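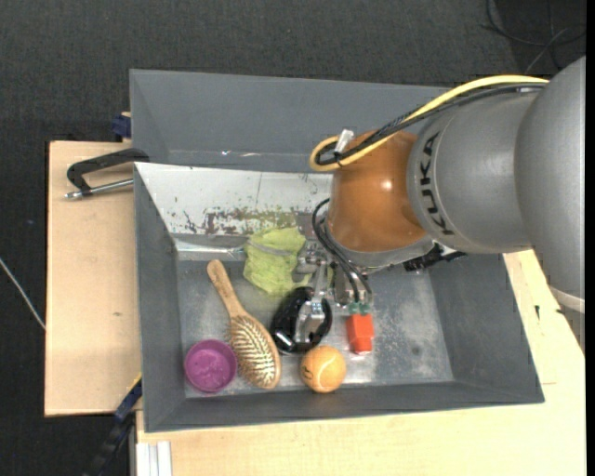
Grovley Household Automation Group
Minutes, April 2020

Chair: Kieran Quinlan. Apologies from Dolan, who was at home doing laundry by hand.

1. Previous minutes
Approved, after "tidied" was changed to "moved."

2. Bin clearing
Jostenstead reported 189 attempts at picking mixed household items out of the bin. The tennis ball and the hairbrush are going fairly well. The green cloth is winning. Roughly 60 of the failures were cloth, and the arm reported several of those as successes. Dolan's written view is that a teenager does the same.

3. Can it do chores yet?
Discussed for 13 minutes. No. Grosodus asked whether the brochure could say "soon." Left with the chair.

4. Actions
KQ to order 2 spare gripper fingers.
Jostenstead to retest with the cloth folded, once someone has folded it.

Next meeting in September.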